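Gripper notebook, November, carpet room

Started at 8:40 with coffee and good intentions, and finished long after the coffee. I'm writing this up the same evening while I still remember which run was which, because last month's entry was done two days late and I have been paying for it ever since (anyone who has tried to use the October table will know what I mean, and I'm sorry).

What we're trying to settle: whether the multi-fingered hands stay on both arms for the floor work, or whether we go back to the plain two-jaw Pevcombe grippers for anything below knee height. The Taltstead people want an answer before they order spares, and I have been dodging them with "it depends" for long enough that they've started to say it along with me. Floor work for our purposes means picking up soft and thin things from carpet: cable, cloth, flat pouches, a cardboard tag or two. Nothing heavy. The heaviest item in the whole set is 300 grams and I only put it in to keep the wrist honest.

Setup

Both arms low and forward, reaching down to the carpet from the body, with the head camera tilted as far as it will go before the neck joint starts complaining. Controller is the Zarnora box with the older firmware. I know there is a newer one. I tried it on the bench last week and the finger current readings came through with a lag that I could see by eye on the plot, so I rolled back and I'm staying rolled back until I have a free morning to find out why. If you update it while I'm out, please write it on the front page of this notebook in very large letters.

Finger force limit at the default for the first block, then dropped. Closing speed left alone all day. I was tempted to fiddle with it after lunch and I am rather proud of myself for leaving it.

The Pevcombe jaws had fresh pads. The old pads were shiny at the tips and I didn't want anyone telling me later that it was an unfair fight. They go on with the same four bolts as always and the same one bolt is always a nuisance, and if somebody could please buy a longer hex key I would be grateful for the rest of my working life.

Block one, multi-fingered hands, default force

Warmed up with the pouches, which went well. The hand comes down with the fingers half curled, touches, spreads a little and closes. On the pouches it looks almost lazy. I like watching it. The cloth was fine too, though on two tries it took a good grip on the cloth and a bit of carpet pile along with it, and the arm then had a small argument with the building before the force check let go. No harm done that I can find. I looked over the fingertips with the magnifier afterwards and picked out some gray fluff.

Cable was where it got interesting. A thin cable lying free on low-pile carpet is a miserable thing to pick up. It rolls under the first finger that touches it, and then the thumb arrives where the cable used to be. If the cable happens to lie across the fingers the hand gets it nearly every time. If it lies along them, it's mostly luck. I changed the approach so the wrist turns to cross the cable before coming down, and that alone did more good than anything else I tried all day. I should have done it in October.

One thing to note for whoever does the planning code: the wrist turn costs us reach. With the left arm low and the wrist crossed, the elbow comes close to its stop, and twice the planner backed out and started again from the top. It got there in the end, but it took its time and I had to sit on my hands.

Block two, same hands, reduced force

Dropped the finger force and ran the same items in the same order. I expected cable to get worse and cloth to get better, and I was right about the cloth. It stopped grabbing the carpet. Cable stayed about the same, maybe a hair better, and I think that's because the lighter first touch doesn't roll it as far. I would want a good many more runs before I said so to anybody outside this room.

The 300 gram item slipped twice. I'm not worried. It has a slick coating and it sags in the middle, and it was never what these hands were meant for at that setting.

Somewhere in here the right thumb started reporting a small constant current with nothing in it. It went away after a power cycle and came back, fainter, near the end of the block. I've marked the runs it touches with a little star in the log. My guess is the connector at the wrist, where the cable comes out and loops back down. It has always been a tight bend and I have never liked it. I put a strain relief on it with the soft tape for now. This wants doing properly.

Block three, Pevcombe two-jaw

Swapped both sides over lunch. The swap itself took 11 minutes for the pair, which I timed since Taltstead keep asking, and that includes dropping the nuisance bolt and going after it on my knees.

So, the jaws. They are wonderfully boring. They come down square, they close, and they have it or they don't. With the tips flat to the floor they scoop a cable along any direction as long as the camera puts them within a jaw's width of it, and they don't care much about rolling because there's a jaw waiting on both sides. On cable they beat the hands clearly in every arrangement except the coiled one, where they tend to take three loops at once and leave you with a bird's nest in midair.

On cloth they were so-so. On the pouches they were worse than I remembered, with a lot of pinching one corner and letting the rest hang. If all we had to do was pick things up and drop them in a bin I'd say fine, corner or no corner. But the next step is handing the pouch over or laying it flat, and a pouch hanging by one corner swings, and then the other arm has to chase it. The chasing is where the minutes go.

Camera

I had planned to compare the head camera against the Escobar wrist camera and I only got halfway, so treat this part as gossip. The head camera's view of the floor is good close in and gets mushy farther out. The carpet doesn't help. It's all short strips in grays and taupes, and the depth estimate likes to find edges in the pattern that aren't there. A dark cable stands out well against it, which flatters our detection numbers, and I'd love to repeat this with a gray cable before we get too pleased with ourselves.

People walking past are a separate headache. The tracker picks up a moving leg and for a moment gives it more attention than the cable it was supposed to be following. It never sent an arm anywhere it shouldn't, I want to be clear on that, and the speed limit for people nearby kicked in each time I tested it. But the target estimate jumped, and on one run it took so long to settle that I called it a miss. Patterned pants seem worse than plain ones, though that's a hunch from one afternoon and I haven't separated the pants from the walking. Worth a proper test with somebody patient.

The Escobar camera, for what little I saw, didn't mind the walking at all, being down at the hand and looking at a patch of floor the size of a dinner plate. It does lose the cable once the fingers close over it, and you're flying blind at the moment you'd most like to see. On the jaws it has a better view between the tips. I got one decent sequence out of it and then the mount worked loose.

Numbers

161 grasp attempts in the log for the day, all three blocks together, warmups left out. The last one is saved as entry 998 in the running index, so we'll roll over into four digits next session, and I have a bad feeling that the plotting script pads to three. Somebody remind me to check before we start and not after.

I haven't split out success rates by item yet. I started to, got muddled between starred and unstarred runs, and decided that a tired person with a spreadsheet is a danger to everyone. Tomorrow.

Where I've landed, for now

Leaning toward keeping the multi-fingered hands on both arms, with reduced force and the crossed wrist approach as the new default for floor items. The jaws win on cable and I don't want to pretend otherwise. But cable is one item out of the set, and the crossed wrist closed a lot of the gap. What I'd really like to try is one of each – jaws on the left where the reach is tight, fingers on the right – and I can hear the calibration groaning already. The controller has to be told about each side separately and I've only ever done it with a matching pair. Still, it's maybe half a day, and I think it would tell us more than another hundred runs of what we have.

Put the hands back on both sides at 4:15 and did a few slow reaches along the cable, unlogged, to see that everything came back in line. Left hand looked true. Right was off by a little in the wrist, which I zeroed out.

To do
Longer hex key (please)
Right wrist connector, proper strain relief
Re-seat the Escobar mount with threadlock and finish the comparison
Gray cable, same length as the black one
Check index padding in the plotting script
Ask Taltstead whether they'd take spares for a mixed pair, and at what lead time
Vacuum. The fingertips are collecting half the carpet 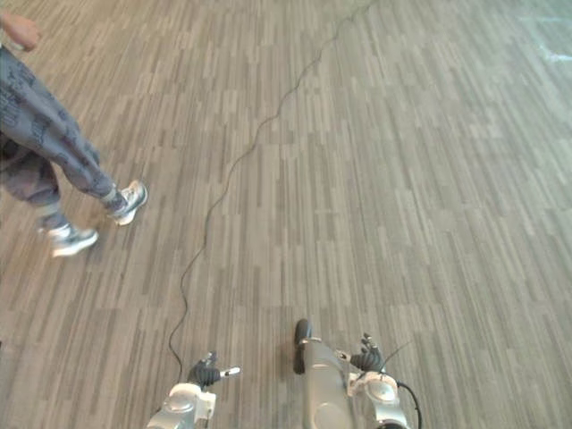 Head camera, both hands low over the carpet, black cable running down toward the left one. Walker at upper left.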